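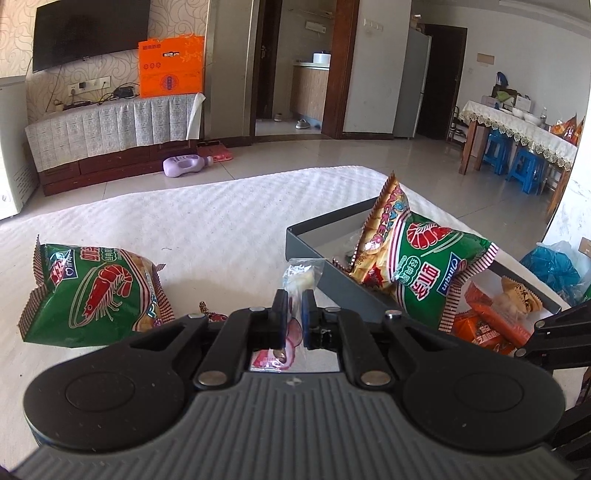 Skundov 敞口什锦零食盒

Jakab 零食铺 / 什锦拼盒 / Skundov 系列
页面更新：2024年11月14日

我们店里卖得最久的一款拼盒，从第一版到现在换过好几次内容，名字一直没改。老顾客叫它“斯盒”，客服群里打这两个字大家都懂。

先说它为什么让我们这么喜欢。市面上的零食礼盒大多是一层套一层，拆到最后才看见吃的，盒子很大，东西缩在角落里。Skundov 反过来，浅口，敞开，往床上或者茶几上一放，有什么一眼就看完了，伸手就能拿。周末下午在床上铺条厚毯子，把盒子搁在旁边，看剧看到一半摸一颗糖，再看一会儿又拆一包脆的，这种吃法真的太舒服了！

盒子里大包小包混着放，脆的、甜的、咸的都有。挑零食的是我们店的 Imre Somogyi，他自己就是个嘴停不下来的人，每次换批次之前都要把候选的东西摆满一桌，从早吃到晚，第二天再吃一遍。第二天还愿意伸手去拿的，才会进盒子。这个办法听着很笨，可是特别准，有几样第一天惊艳得不行的东西，隔一夜就觉得太咸或者太腻，最后都没留下来。

盒里有什么

绿色大包装的虾片类脆零食
袋子正面印着一只红色的虾，旁边还有脆饼的图案，绿底配金色，整盒里最显眼的就是它。袋子鼓鼓的，占地方，所以我们通常让它斜靠在盒边上，或者干脆放在盒子外面一起寄。味道偏鲜，咸度中等，配白水和淡茶都好，配可乐更好（别学我们，晚上十点还在配可乐）。小朋友一般先抢这一包，大人嘛，大人也先抢这一包。

双球小糖
透明小袋，一袋里并排装着两颗圆圆的糖，一颗深棕，一颗白。个头很小，揣口袋里刚好。店里分成两派，一派先吃深色的，把白的留到最后，另一派倒过来，吵了很久也没有结论。我自己是两颗一起放进嘴里的，味道混在一块儿反而最香。

金红纸拧结糖
两头拧起来的那种老式包法，金色和红色的糖纸，一看就想起小时候过年时的果盘。很多顾客专门为了它来问能不能单买，可以的，往下看“加购”那一段。糖纸拆开时那个声音很好听，抚平了还能夹在书里。

橙色包装的棒
包装是橙色的，上面印着带籽的棕色图案，拿在手里比糖果有分量。下午三四点肚子空、离晚饭又还早的时候，它最顶用。出门爬山或者坐长途车，也推荐先把它挑出来放进包里。

FLAVOR PEA 豆类零食
米色包装，喜欢嚼东西的人会很快吃完，喜欢慢慢吃的人可以一粒一粒来。Imre 说这是他写东西时的标准配置，一只手打字，一只手拿豆子，键盘遭殃就遭殃了。

粉白印花小点心
单独一小包，透明包装带粉色和白色的印花，能看到里面浅奶油色的点心。一口的量，适合配咖啡。它最轻，常常被压在别的东西底下，收到盒子以后请翻一翻，别漏了它。

每一批的品种会有调整，绿色大包和双球小糖是长期固定的，其余的看当季能拿到什么。如果某一样临时缺货，我们会放进口味接近的替代品，并在随盒的小卡片上写清楚，不会悄悄换掉。

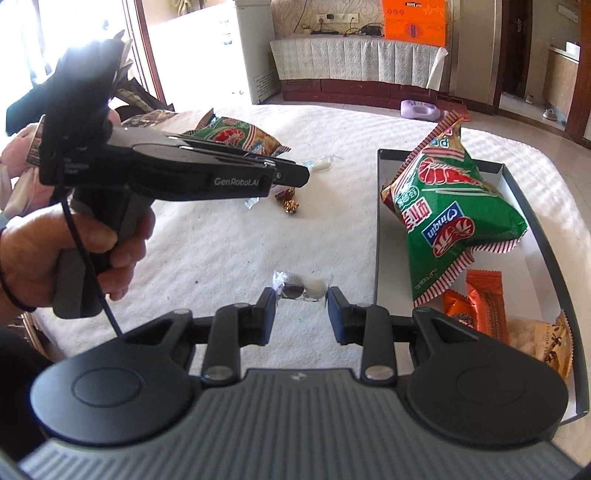

关于这个盒子

浅口，深色的边，浅色的内里，没有盖子。第一次看到样品的时候我们就很喜欢这个配色，零食包装本来就花花绿绿的，放在浅色里子上特别精神，红的绿的橙的全跳出来了。

浅口还有一个好处是拿东西不用掏。深盒子吃到后面总要把手伸进去摸，碰到什么算什么，浅盒子手指一夹就出来。小糖沉到底也不会找不到，把盒子轻轻晃一下它就滚到边上了。

吃完以后盒子可以接着用。我们收到过的顾客反馈里，有放遥控器的，有放发圈和耳机线的，有放在冰箱旁边专门装茶包的，还有一位把它放在门口装钥匙和零钱，说全家人终于不再满屋子找钥匙了。盒子里面用微湿的软布擦一下，晾干就行，请别整个泡在水里。

规格

品名：Skundov 敞口什锦零食盒
每箱：6盒
整箱零食净含量：3000克
单盒：可单独购买，附小卡片一张
盒型：浅口，无盖
外包装：瓦楞纸箱，盒与盒之间有隔板
保质期：以每样零食包装上印的日期为准，整盒的最早到期日写在小卡片背面

各种零食的厂家不同，配料和营养成分请看单独的包装。盒里有虾类和豆类制品，也可能有含乳、含坚果的品种。家里有人过敏的话，下单前请先找客服要当批的品种清单，清单上会列出每一样的过敏原提示，我们很乐意把含某一类成分的东西整个拿掉，换成别的。

三种拼法

Skundov 标准拼
也就是本页介绍的这一款，咸甜都有，脆的略多。第一次买的朋友选它最稳。

Govar 甜口拼
糖果和小点心的比例高，绿色大包减少，多出来的位置给拧结糖和双球小糖。办公室里买得很多，放在公共桌子上，路过的人拿一颗，半天就见底。

Doveck 咸口拼
脆片、豆子为主，糖只放几颗意思意思。看球的、打牌的、不爱吃甜的，请直接选这一种。Doveck 这次新加了一款微辣的豆子，辣度很温和，店里最不能吃辣的同事也连着吃了好几把！

三种拼法用的盒子相同，可以混着凑成一箱。在备注里写清楚每种要几盒就行，格式随意，我们看得懂。

怎么吃比较开心

不要一次全拆。这是吃过很多盒以后的真心话，大包的脆零食开了封就得尽快吃完，小包的可以慢慢来。我们的习惯是每次只拆一个大包，旁边配几颗糖，剩下的留着。

如果在床上吃，建议底下垫一条好抖的毯子。脆片的碎屑很会钻，绗缝的那种厚床罩比毛绒的好打理，提起四个角拿到阳台上抖几下就干净了。毛绒毯我们也试过，碎屑粘得到处都是，最后只好整条送去洗。

喝的方面，鲜咸口的脆片配大麦茶、冰的气泡水都很合适。双球小糖配热牛奶意外地好，糖先含着，喝一口奶，让它慢慢化开。粉白印花的小点心适合黑咖啡，甜味会被托起来。橙色的棒我们一般空口吃，嚼得腮帮子酸了就停。

聚会的时候可以把盒子放在中间，大包拆开来倒进碗里，盒子只留小包装，这样大家不用抢，糖纸也有地方扔回去。人多就放两个盒子，一头一个，省得总有人要伸长胳膊。

看电影的话，请提前把声音响的包装拆好。拧结糖的纸很好听，可是在安静的片段里就不太好听了。

保存

室温，避光，干燥。窗边太阳直晒的地方请不要长期摆放，糖会发软，脆片的油也容易变味。临时放一下午没关系，别放上一个星期。

冰箱不是必须的，夏天室内特别热的时候，可以把糖果单独挑出来，装进密封袋放冷藏，吃之前拿出来回一会儿温。脆片和豆子别进冰箱，容易吸潮。

开封以后的大包用夹子夹住袋口，尽量把里面的空气挤掉一点，两天内吃完口感最好。要是已经有点软了，可以铺开在烤盘上用低温烘几分钟，放凉之后会脆回来一些，和刚开袋的时候还是有差别，拌沙拉倒很合适。

发货和到货

付款后次日发出，节前会慢一点。11月是我们一年里最忙的月份，打包台从早到晚没有空过，如果您要赶某个具体的日子，请在备注里写上，我们会优先排。

整箱购买包邮。单盒购买满200元包邮，不满的按地址收取运费，结算页会自动算好。

鼓鼓的袋装零食最怕挤，所以我们宁可用大一号的纸箱，四周塞纸。收到时如果有袋子破了、漏气了，请拍一张照片发给客服，当天就补寄，破掉的那袋不用寄回来。糖纸上有轻微的折痕属于正常情况，里面的糖没有影响。

因为是没有盖子的盒子，寄的时候外面会套一层纸封，沿着侧面的撕口拉开就好，请不要用刀从正面划，下面就是零食袋，一划就破。我们在纸封上印了提示，可是大家收到东西太高兴了，常常直接就划下去……

加购

金红纸拧结糖可以按袋加购，一袋200克。双球小糖也是一袋200克。其他品种暂时只随盒走，等供货稳定了再单独上架，想要哪一样可以在评论里说，喊的人多我们就先谈哪一样。

空盒也可以单买，两个起寄。有人买回去放在抽屉里当隔断，大小合不合适，下单前请先找客服要尺寸图，量好抽屉再买。

顾客留言选摘

“第三次买了，这次给我妈寄了一盒，她打电话来说糖纸好看，舍不得扔。”

“绿色那包我一个人一个晚上吃完了，说好的分享呢。下次买 Doveck。”

“盒子比想象中浅，一开始有点担心，用了以后觉得这样正好，现在放在床头装护手霜和眼罩。”

“豆子很香，橙色包装的那个棒偏甜，我更喜欢咸一点的。换成咸口拼以后满意了。”

“到货的时候有一袋漏气，客服很快补了。希望小点心能多放两个，每次都不够吃。”

最后这一条我们看到了，下一批标准拼里的小点心会加量，价格不动。

换批预告

下一批正在试吃，Imre 的桌子又摆满了。目前比较有希望的是一款海苔味的薄脆和一款梅子味的软糖，前者已经撑过了第二天，后者还在争论，有人嫌酸，有人已经把样品吃光了。绿色大包照旧保留，请放心。

想第一时间知道新一批的内容，可以在本页点“到货提醒”。已经下单、还没有发出的订单，如果想等新批次，给客服留个言，我们替您把单子往后挪，什么时候想要了再发。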